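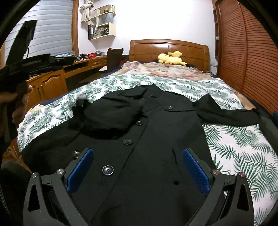 Slide 1: black button-front, laid out on the bed

Right, hello everyone, and thank you for coming out on a Monday. I'm going to talk about one film, Sindton, and mostly about its first 20 minutes, which I have now watched more times than is good for me.

(Ask who has seen it. If most hands go up, skip the plot.)

Quick plot for the rest. A widow, Jeon, runs the last ferry on an inland lake. The new bridge opens in September. Her son comes home to help her sell the boat and she won't talk about it. It's a documentary, so these are real people and a real boat, but Itziar Ortuño cuts it like a drama and I love her for it!

Opening shot. Let it run in silence, please don't talk over it, Karthik. The engine starts before we see any water. You sit there in the dark listening to this cough and rattle, and by the time the lake appears you already know the boat is old.
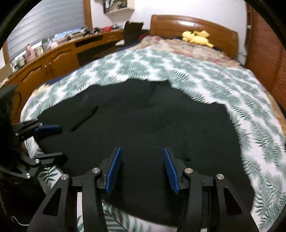

Then the breakfast. Mother and son at the table, 2 cups, hardly a word between them. Ortuño holds it far longer than you expect. The first time I saw it I was itching for a cut, and the second time I noticed the radio — it's reading out the bridge timetable, very low, and Jeon gets up and turns the tap on over it. Wonderful. Play this clip twice if there's time.

Money, briefly. Brenda Haslam produced it for next to nothing, and a good part of the budget was 3,000 euros from the ferry passengers themselves. You'll see their names in the credits, so do stay for those.

Sound: Piyumi Bandara. Mention the goats. Every bleat was recorded on the far shore, and they get fainter as the film goes on (I only caught this with headphones).

Compare with Ellell, her earlier short, 15 minutes, same lake in winter. Show the ice clip. Same patience, but she talks over the pictures in that one, and I think she learnt to trust them afterwards. Happy to be argued with here.

Questions. Ineke Goossens has the roving microphone, back row first. If it goes quiet, ask them whether the son should have got on the last crossing.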